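Running the sim demo at the Graltosthorpe open day

Quick notes for whoever has the demo desk on 8/18/26. Ask Lamai Bunnag if stuck.

1. Start the laptop first, then the projector. Open Flenudcombe, load the Clullska scene, seed 793. Other seeds work but the layout changes.

2. Check the arm and the sticks all load before you let people in. If the table comes up bare, reload.
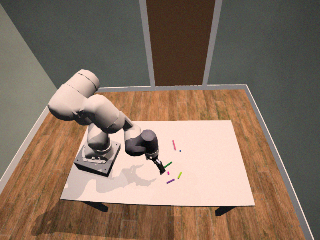

3. Speed at 80. Not 200, visitors can't follow it and they ask you to run it agian.

4. Let a visitor pick a color. Type it in the target box, hit Run. Kids go first.

5. Switch to the gripper view, key G. Do this while the arm is moving, people like the close look best.

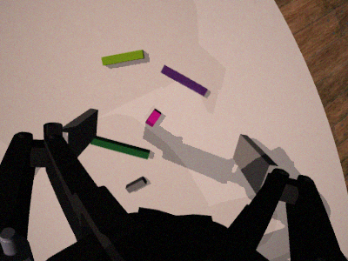

Gripper view, fingers open, blocks on the tabletop.

6. Missed pick? Press R, go again. Dont touch the grip settings, leave at 89.

7. Between groups: reset scene, back to wide view, clear the target box.

Handouts are in the Mạch folder. Last group in at 4, then shut down projector first, laptop after.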